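Bindery notebook, Drummond bench
September 30, 2021
Marbled papers, third go at the vein pattern

Finally a day with nothing else booked, so I got the size bath made up early and left it to settle while I cut paper. Carrageenan again, blended and left overnight in the cold room, and it was lovely stuff this time, no lumps at all. Alum on the Brodum sheets first thing, sponged one way only, stacked under a board while still a bit damp.

The plan is endpapers for the Firkau recipe books. Balthasar wants a stone vein in greys on white, a proper kitchen sort of marble, and a plain warm brown for the cover cloth next to it.
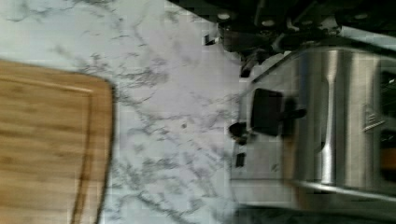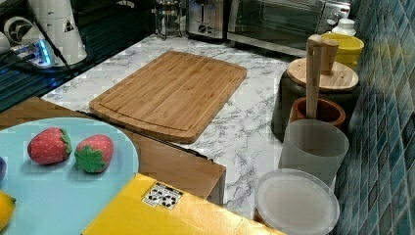
Grey veining on white, with bamboo beside it. 

What I like about real veining is how it wanders and then bunches up. My first two goes were far too even, like crazy paving. So today was all about getting the colour to bunch.

Sheet one. White ground thrown on with the big whisk, then a thin grey from the small brush, then gall water in drops to push it all back. Nice fine lines but they closed up into little cells, which is what a vein pattern does if you let it. Pretty, and I'd happily use it on a notebook, but it reads as pebbles. Kept it.

Sheet two. Same again with less gall in the white, and I drew a stylus through on the slant before laying the paper. Much better! The lines pulled out long and thin and a few of them broke, giving that jagged look. There's a bald patch near one corner where I trapped air. My fault, I dropped the sheet in a hurry instead of rolling it down from the corner.

Sheet three. Tried blowing on the bath through a straw. Daft idea of Ewan's and it works a treat. You get a pulled, feathery edge on one side of the line and a hard edge on the other, and I have never managed that with a tool. I did it low down, close to the surface, short puffs. Long breaths just shove the whole raft of colour to the far end of the tray and you have to skim and start over (did that as well).

Notes on the grey. Lamp black let down with water goes brownish once it's on the paper. A touch of indigo brings it back to a cool grey, but go easy: the second mix had too much and looked like school ink. The good one is in the jar with the blue lid, labelled. Please don't top it up with tap water, the size hates it.

Rinsing: the Brodum paper takes a gentle pour and no more. I hosed sheet one as I would the heavier stock and lifted some of the grey along the top edge. Sheets two and three had the jug and were fine. All hung on the line by the sink, and they'll want pressing between blotters before anybody judges the colour.

Ewan Cruickshank looked in after lunch and asked whether the lines ought to run with the grain or across it. Hadn't thought about it at all. The grain has to go head to tail or the boards will warp, so the slant of the pattern depends on how I lay the sheet. I'll mark the grain in pencil on the back of every sheet before aluming from now on.

Cloth. The Cleltley swatches came in the same parcel as the headbands. 1099 is the one, a light honey brown with a visible thread, and it sits beautifully by the grey. The darker one next to it on the card is handsome but too much like a ledger. I'd thought of tooling a single blind line just inside the edge of the front board, following it all the way round with the corners softened. Tried it on an offcut with the bone folder and a warm fillet and I'm very taken with it. It needs a steadier hand at the corners than mine was by four o'clock.

To do:
Skim and cover the bath, should be good for tomorrow
Ask Balthasar Aebischer if he wants the speckle left in (a few black spots got into sheet two, I rather like them)
Order more gall, we're down to the dregs
Cut a full set of Brodum with grain marked
Books are wanted in November, so endpapers need settling before the sewing frames are tied up again

Later: sheet three is drying lighter than I'd feared and the feathered edges have held. Very pleased. Straw is in the brush pot, leave it there please.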